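Knee Replacement: Frequently Asked Questions | Wurwood Orthopaedic Centre

Skip to content
Patients
Referring practitioners
Contact

Frequently Asked Questions: Total and Partial Knee Replacement

Last reviewed Wednesday, January 29, 2020
Reviewed by Dr. Sándor Pálfi, Orthopaedic Surgery, and Juniper Ambrose, Physiotherapy

The following answers apply to adult patients who have been referred to the Centre for assessment or who have been given a date for surgery. They do not replace the advice of your own surgeon or family doctor. 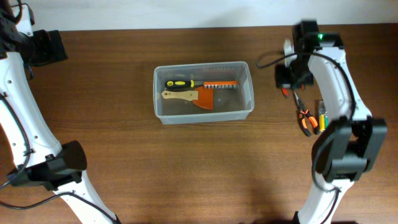
Reading time: 6 min

Before your operation

Who decides whether I need a knee replacement?
The decision is made by you and your surgeon together. Your surgeon will consider your X-rays, your level of pain, how far you can walk, whether your sleep is disturbed and what other treatment you have already tried. Patients with severe changes on X-ray but little pain are not usually offered surgery.

Must I try other treatment first?
In most cases, yes. Exercise therapy, weight management, a walking aid, pain relief and, for some patients, an injection into the joint should have been considered before a referral is made. Your family doctor is asked to list these on the referral form. Forms received without this section completed are returned.

What is the difference between a total and a partial replacement?
In a total replacement, the worn surfaces at the lower end of the thigh bone and the upper end of the shin bone are removed and resurfaced with artificial parts. The back of the kneecap may be resurfaced as well. In a partial replacement, only one side of the joint is treated. A partial replacement is suitable only where the wear is confined to one compartment and the ligaments are sound.

How do I reach the Centre's booking office?
Bookings are handled through the Clindik patient portal. Patients without internet access may telephone the office on extension 295 during business hours. Please have your health card number ready.

What happens at the pre-admission visit?
You will meet a nurse, an anaesthetist and a physiotherapist. Blood will be drawn and a heart tracing may be taken. Bring all of your medications in their original packaging, including vitamins and herbal products. The visit takes most of a morning. A light breakfast is permitted.

Should I stop taking my medications?
Do not stop any medication unless you have been told to do so. Blood thinners, diabetes medications, and drugs for rheumatoid arthritis often require a change before surgery, and the anaesthetist will give you written instructions at the pre-admission visit. If you have not received them one week before your operation, call the pre-admission nurse.

I have a cold or a skin sore. Can I still have my surgery?
Please call before you travel. Infection anywhere in the body, including the teeth, the bladder and the skin of the leg, can spread to a new joint. Surgery may be postponed until it has cleared. Do not shave the leg yourself in the week before your operation.

What is the Previne class?
Previne is the Centre's education session for patients awaiting hip or knee surgery. It is led by Juniper Ambrose and covers crutch walking, stairs, bathing and the exercises you will be asked to do at home. Attendance is expected. You are encouraged to bring the person who will be helping you after discharge. The class is held in the Annamalai Building, Level 1, and registration is through the portal.

How should I prepare my home?
Remove loose rugs and trailing cords. Place items you use every day between waist and shoulder height. A firm chair with arms is preferable to a sofa. If your bedroom is upstairs you may continue to use it, although you may wish to limit the number of trips in the first week. Raised toilet seats and bath boards can be borrowed from the equipment desk against a refundable deposit.

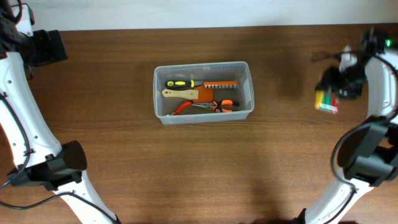 Arrange for someone to stay with you for at least the first few nights. Patients who live alone and have no one available should tell the nurse at the pre-admission visit, so that short-term support can be requested in advance. Such requests cannot be met on the day of discharge.

In hospital

What type of anaesthetic will I have?
Most patients receive a spinal anaesthetic, often with sedation. A general anaesthetic is used where a spinal is unsuitable or has been declined. A nerve block may be added to reduce pain in the first day.

How long will I stay?
Many patients go home one or two days after surgery. You will be discharged when you can get in and out of bed, walk a short distance with an aid, manage stairs if you have them, and control your pain with tablets.

When will I get up?
Usually on the day of surgery. A nurse or physiotherapist must be present the first time you stand.

Are visitors allowed?
Yes, from 10 in the morning. Two visitors may be at the bedside at one time. Flowers are not permitted on the ward.

After your operation

How much pain is normal?
Moderate pain, bruising and swelling are expected for several weeks, and swelling may extend to the ankle and foot. Take your pain relief regularly at first, particularly before exercises. Pain that is suddenly worse, or that is no longer relieved by your tablets, should be reported.

When should I seek urgent help?
Go to the nearest emergency department if you have chest pain, shortness of breath, or marked pain and swelling in the calf. Call the ward the same day if you have a fever, increasing redness around the wound, or any discharge from it.

Can I kneel?
Kneeling will not normally damage the implant, but many patients find it uncomfortable and some never resume it. Ask your surgeon before you attempt it, and begin on a soft surface.

When may I drive?
Not while you are taking opioid pain relief, and not until you can perform an emergency stop without hesitation. For most patients this is at six weeks. Inform your insurer of your operation.

When can I return to work?
Patients with desk work often return after six weeks. Those whose work involves lifting, ladders or long periods of standing may need three months. Medical certificates are issued at the follow-up appointment and are not provided by telephone.

Will my knee set off airport security?
It may. The Centre does not issue implant cards for this purpose. Tell the security officer before you are screened.

Costs and administration

Is there a charge for parking?
Yes. Patients attending more than one appointment in a week may ask at the main desk for a reduced-rate pass.

How do I obtain a copy of my records?
Complete the release form and send it to Myrtle Halvorsen, Health Records. Allow 9 business days. Imaging is supplied separately.

How can I comment on my care?
Compliments and complaints may be sent to Cletus Pettigrew, Patient Relations, in writing or through the portal. All correspondence is acknowledged. Making a complaint will not affect your treatment.

Related pages
Hip Replacement: Frequently Asked Questions
Exercises for the First Six Weeks
Directions and Parking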